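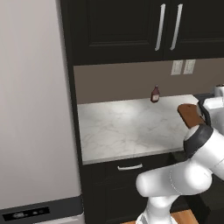 Anca Buzatu wrote:
> I like the kitchen task, but is the board really a fair thing to ask beginners to pick up? Mine slid about all last term. Could the first round be only the bottle?

Hello all, and thanks Anca, good question!

I'd keep the board. It's flat and a bit awkward, and that makes people think about where the fingers go before they press run. The sim is free to crash in, so let them crash! We have over 200 saved attempts on the club drive already and some of the bad ones are a joy to watch. The bottle can stay at the back of the marble worktop as something to steer round.

For round two I'd love to add the peeler. It lies across the board, so you have to decide whether to move it first or try to carry both.

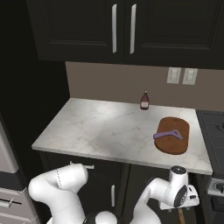
DATES AND BITS

Entries close 31 October 2020. Each team gets 20 runs, and the best one counts. Please put your team name in the log file (Clureck, I'm looking at you).

Raluca Moldovan has the new starter code and will send it to anyone who asks. If the wrist spins the wrong way, you've got the July version.

Can't wait to see what you all come up with!

Aurelia
Clodville Robot Club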